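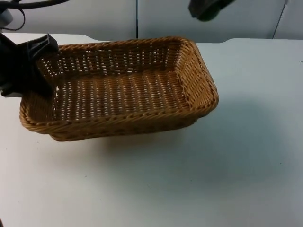
Support replied that a woven basket with one corner out of line can nearly always be brought back at home, and asked that it not be returned until the steps further down had been tried.

Ticket 619
Product: Grarneo woven basket, rectangular, natural brown
Used with: Wandent open shelf unit
Store: Rurton online
Opened: May 23, 2024
Category: Fit and shape
Status: Closed, solved by customer

Original report

The basket catches when I slide it into the shelf. It goes in most of the way and then one corner rubs on the upright and it stops. If I push, it goes in, but the rim scrapes and I have to pull hard to get it out again. The corner in question sticks out a little past the line of the long side. The other corners are rounded too, but they follow the line of the sides and don't catch on anything.

I have two of these baskets, both bought last September. The other one slides in and out with no trouble. I have tried both baskets in both openings, and it is always the same one that sticks, so I don't think it is the shelf.

No strands are broken. The rim is tight all the way around. It holds dish towels and cloth napkins, nothing heavy. I'd like to know if this is a fault, and if not, what I can do about it.

First reply from Rurton support

Thank you for the details. A few questions before we decide on anything.

Does the basket sit flat when it is empty and on a hard surface?
Is the bulge in the rim only, or does it carry on down the wall to the base?
Has the basket been stored with something stacked on it or pushed up against it?
Is it used with the Rai cotton liner or without?
Which way around does it go into the shelf, short end first or long side first?

Please take everything out of the basket before checking. Towels press the walls outward, and a basket that looks wrong when full can look fine when empty.

Reply from customer

Emptied it and put it on the table. Answers in the same order.

It sits flat if I leave it alone. If I press on the rim at one short end, the other end stays down and doesn't pop up. So no rocking that I can find.

The bulge is mostly in the rim. I ran a hand down the wall below it and the weave is a little fuller there near the top, then it straightens out. The base looks the same at all four corners to me.

Stored: yes, probably. It spent the winter in the hall closet on its side with a box of table linens leaning on it. I didn't think of that until you asked.

Liner: yes, it had the Rai liner in it until last week. I took the liner out to wash it. The ties on the liner were knotted around the rim at the corners.

Short end first.

Second reply from Rurton support

That helps. From what you describe, this is a change in shape and not a weaving fault. A fault would normally show as a loose strand end, a gap in the rim, or an upright that has come away from the base. Please look for those once more, inside and outside, and stop if you find any of them. In that case we will handle it as a damage claim and you should leave the basket as it is.

If you don't find any, there are two likely causes, and you may have both. The first is the weight against it in the closet. The second is the liner. When the ties are pulled tight at one corner and left loose at the next, the rim is drawn in at one place and pushes out at another.

Steps to try

1. Look over the basket with nothing in it. The walls flare outward from the base by design, so don't try to make them stand straight up. Compare the two ends with each other, and compare each long side with the one across from it.

2. Lift one end a little with a hand on the inside of the short wall and look along the underside. You are checking that the base is not twisted. If the base is twisted, reshaping the rim won't do much.

3. Dampen a clean cloth with plain water and wring it out well. Wipe the corner that sticks out, inside and outside, and a hand's width along the rim in both directions. Don't soak the basket, and don't use a steam iron on it.

4. Leave it for 10 minutes so the strands can take up some of the moisture.

5. Press the corner inward with the flat of your hand, slowly. Support the wall from the inside with the other hand. If you hear cracking, stop, wipe it again and wait.

6. Run a strip of cloth around the outside of the rim and tie it so it holds the corner in line. Use cloth – string will leave marks in the strands.

7. Put something light with straight sides inside, so the walls don't get pulled in too far while the strip is on. A shoe box is fine.

8. Let it dry overnight in a room with normal air. Keep it away from the radiator and out of direct sun.

Please do not trim the rim, and do not sand it. Either one will end the warranty and will also let the twisted strands work loose.
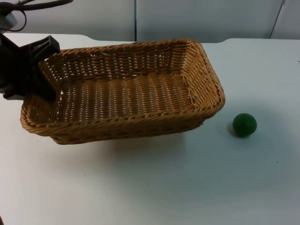

Empty basket with the left end raised; the woven floor shows inside.

Reply from customer, same evening

Looked it over again. No loose ends, no gaps in the rim. I held one end up and looked underneath and the base is straight as far as I can tell. The rows in the floor run across from one long side to the other and they are still parallel, so I am taking that as a good sign.

One thing that wasn't in the steps: there were crumbs and lint down in the weave of the floor. The small openings hold on to it. I turned it over and tapped it on the bottom, then went over it with a dry paintbrush before I used any water. It might be worth adding that, or you end up rubbing it in with the damp cloth.

I did steps three to five. The corner moved more easily than I expected but came partway back when I let go. I have tied it with a strip from an old pillowcase and put a shoe box in. Will report tomorrow.

Third reply from Rurton support

Coming partway back is normal on the first try. Brushing out first is a good idea and we will pass it on. A vacuum with the soft brush also works, on low.

If the corner is better but still catches tomorrow, repeat the same steps. Don't use more water the second time.

Reply from customer, next day

Took the strip off after breakfast. The corner is in further than it was. I put a ruler along the long side, and where the rim used to stand out past the ruler it now only just touches it. In the shelf it still rubs for the last bit, but I can pull it out with one hand.

Repeated the steps and left the strip on again.

While waiting I looked at the shelf as well, even though I said it wasn't the shelf. The opening on the left side of the Wandent is narrower at the front than at the back. Not by much. The screw at the bottom front had backed out and the upright leaned in. I tightened it. That would make it worse for a basket that is already a tight fit, and the good basket would still get through, which is what I was seeing. So my test with both baskets didn't rule out as much as I thought it did.

Fourth reply from Rurton support

Thanks for checking the shelf. The front screws on that unit should be tightened again a few weeks after assembly, and whenever the unit is moved. It is on the last page of the assembly sheet, which a lot of people have thrown out by then.

For reference, the shelf opening should leave 5 millimeters of clearance on each side of the basket at the rim. The rim is the widest part, so that is the place to measure. If you have less than that on one side only, the upright is leaning. If you have less on both sides, the basket has spread.

Reply from customer

Measured with the strip off and the basket dry. The clearance is right on one side and a hair less on the other, on the side with the corner. It goes in and comes out without scraping. I can live with that.

Question about the liner. It's clean and I would like to put it back in. Is there a way to tie it that won't pull the corner out again?

Fifth reply from Rurton support

Yes. Put the liner in and fold the top over the rim before tying anything. Smooth it into the corners by hand. Tie all the corners loosely first, in bows, and then go around again and take up the slack a little at each one. You should be able to get a finger under every tie. If the liner has shrunk in the wash and doesn't reach over the rim without stretching, leave it untied and just lay it inside.

For storage, keep the basket standing on its base. The two can be nested if they are both empty and unlined, but turn the top one slightly so that it doesn't wedge. Don't lean anything on the long sides, which have more give than the ends.

Reply from customer

The liner does reach, just. Tied it with bows. Basket is back in the left opening with the towels in it and it slides fine. You can close this.

Closing note from Rurton support

Cause: rim pushed out of line at one corner by pressure in storage and uneven liner ties. Contributing: loose front screw on shelf unit.
Fix: rim dampened, pressed back and tied with a cloth strip overnight, done twice. Screw tightened.
Parts sent: none.
Return: none.
Follow-up: add brushing out of the weave as a first step in the care sheet. Add a line on liner ties.

This ticket is closed to new replies. If the same corner moves again, open a new ticket and give the number of this one.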